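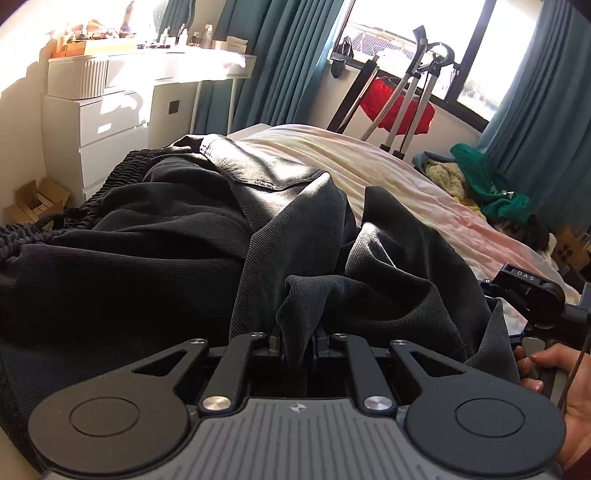

**Figure 1.** Fold of dark charcoal twill held between the fingers of a gripper.

## 4. Calf stretching and night leg cramps: diary results

### 4.1 Participants and setting

The second part of the study was carried out in the Shemweta district, where the first part (Section 3) had shown that many older adults have leg cramps at night but do not mention them to their doctor. We invited people aged over sixty who reported at least two cramps per week in the calf or the foot. People with known kidney failure, recent leg surgery or a disease of the motor nerves were not invited, and neither were people already taking a medicine for cramps. A change of other medicines during the study was allowed and was written in the diary.

In total, 46 people entered the study through the Condum health centre and its two smaller branches. The last diary was received on 26/11/2018. Women were a little more numerous than men. Most of the participants lived with a partner, and this matters for our results, as will be explained in Section 4.4.

### 4.2 The stretching program

Each participant was shown the same three stretches by a physiotherapist. In the first one the person stands facing a wall, with both heels on the floor, and leans forward until a pull is felt in the calf. The second is done in the same position but with the knee of the back leg slightly bent, so that the deeper muscle is reached. The third is done sitting on the bed with the leg straight and the toes drawn towards the body. Each stretch was held while the person counted slowly to 20, and was repeated three times on each side. The whole program takes some 12 minutes when it is done without hurry.

We asked the participants to do the program in the last hour before going to bed. We did not ask them to stretch in the morning. Two earlier trials used a morning session also, and in both of them the morning session was the one most often missed, so we preferred to keep the task small.

A short reminder was sent to the telephone each evening by the Drestico message service. Participants who did not have a mobile telephone, or did not wish to use it, received a printed card to place beside the bed. We did not compare these two groups, as the second one was very small.

### 4.3 The diary

Every morning the participant filled in one line of the Garkex sleep and pain diary. The line asks for the number of cramps during the night, the longest one in minutes, the pain of the worst one on a scale from zero to ten, and whether the stretches were done the evening before. There is also a free space for remarks. We changed the original layout in one way only: the question about stretching was moved to the end of the line. In our pilot test, some participants who had not stretched felt embarrassed and left the remaining questions empty.

The diary period was 12 weeks for each participant. Eleven people left before the end, most of them in the second week. The reasons they gave were illness of a family member, travel, and a lack of interest in writing every day. One person left following a fall in the garden, which was not connected with the exercises. All the nights that these people had recorded before leaving were kept in the analysis. This gave us 3,024 diary nights. A line was accepted if the number of cramps was filled in, even when the length or the pain score was missing.

### 4.4 Results

Cramps became less frequent during the first half of the diary period and then stayed at nearly the same level. The change was larger for people who had many cramps at the beginning. This was to be expected, in part, from regression to the mean, and without a control group we cannot say how large that part is. The pain score fell as well, but less clearly. Several participants wrote in the remarks that the cramps were "the same but shorter", and the recorded lengths agree with this, although it is difficult for a person who has just been woken by pain to judge the time.

When the nights after stretching were compared with the nights without stretching in the same person, the difference was small. There are at least two possible explanations. The effect of stretching may build up slowly and not disappear after one missed evening. It is also possible that people miss the stretches on evenings that are unusual in another way, for example when they come home late or have been less on their feet during the day. Our diary has no question about daily activity, and we consider this its main weakness.

Participants who lived with a partner did the stretches more regularly. In the remarks, a number of them wrote that the partner had begun to do the stretches too. We had not planned for this and did not collect any diary from the partners. For a future study it would be useful to record it, as a shared habit may be easier to keep.

The season must also be considered. Night cramps are reported more often in warm months, and our participants did not all start at the same time. Those who entered in April and those who entered later were therefore looked at separately. The direction of the change was equal in both groups, but the groups are too small to support a firm statement.

### 4.5 Unwanted effects

No serious unwanted effect was reported. A few participants had soreness behind the knee in the first week, which went away when they leaned less strongly into the wall. One participant had a cramp during the sitting stretch and afterwards did only the two standing ones. We advised people with poor balance to keep a chair within reach.

### 4.6 What can be used in practice

The program costs nothing and can be taught in one visit, and most people who started it were able to continue it. We think it is reasonable to offer it as a first step before any medicine is considered, with a clear explanation that the improvement, if it comes, needs several weeks. The person should also be asked about diuretics and other medicines which can bring on cramps, since stretching cannot replace that review. Whether the improvement seen here comes from the stretching itself will be tested in the controlled part of the study, in which the comparison group will do light arm exercises at the same hour of the evening and will fill in the same diary.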